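Notebook – bin, wear and refinish
November, started 14:00

Picking up from Cheng-en's page on the sheet metal bin. Open points from there: wear on the sloping panel, scratches on the back wall, and whether the floor needs refinishing before the Dukoldale parts arrive. Zuweira wants an answer on the floor so she can book the bench.

Went over the bin with a flashlight and a plastic scraper. Back wall is sound. The scratches in the upper part are thin and I can't catch a fingernail in them. Leave as is. Left and right walls have nothing worth writing down. The front wall has a pointed corner where the upper edge ends, and I have asked Senyo to put a file to it and then tape. He also asked if we should trim the whole edge level. No. It would mean taking the bin off its mounts, and the slope does no harm.

The sloping light-grey panel is the real problem. Upper portion still smooth. Lower edge is flaking and more comes off under the scraper with very little pressure. Collected the loose flakes in a sample bag, labeled P-lower, in the top drawer of the Nirar cabinet.
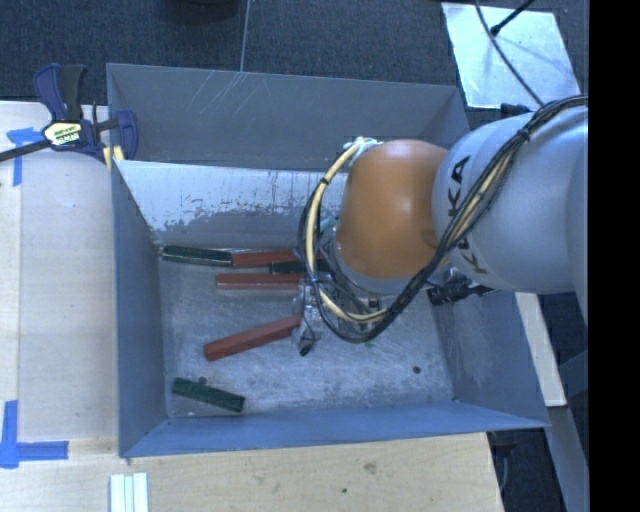
Bin interior with red and dark green blocks. Wear on lower edge of sloping panel, scratches on upper back wall.

Floor: scuffed and mottled, with brushed marks. I had expected to recommend a full refinish and have changed my mind. Slid a red block and a dark green block by hand along the brush direction and across it, 12 passes each way. No snagging in either direction. The bright areas are a nuisance for anyone trying to judge the surface by eye under the overhead lights, but that is a lighting matter and goes on Abdul-Rahman's list.

Decision on the panel:
Scrape lower edge back to firm coating.
Abrade by hand, wipe down, mask the upper portion.
2 coats of the Jikunar grey, 24 hours between coats.
No blocks back in the bin until the second coat has had its own 24 hours.

I would rather replace the panel than paint it. Iolo has priced a bare one from Ó Flaithearta and the lead time is 5 weeks – too long for this round. Paint now, order the panel anyway, swap when it comes. Iolo to raise the order.

Blocks: wiped with a damp cloth. Please stop writing on them in marker. The solvent that lifts the marker also dulls the faces, and then we are comparing blocks with different finishes without meaning to. If a block needs an ID, use a paper label on one end and take it off afterward.

16:30. Test patch of the Jikunar grey on scrap sheet. Goes on thin and the color is darker than the panel. Acceptable. Runs if the brush is loaded past the halfway point, so use the narrow brush. Scrap piece is on the windowsill, do not move it, I want to try the scraper on it tomorrow.

Still open:
Front corner – Senyo.
Panel order – Iolo.
Lights – Abdul-Rahman, after the paint is done.
Bench booking for the floor – Zuweira can cancel.
Masking tape is nearly out. The wide roll leaves residue, get the other kind.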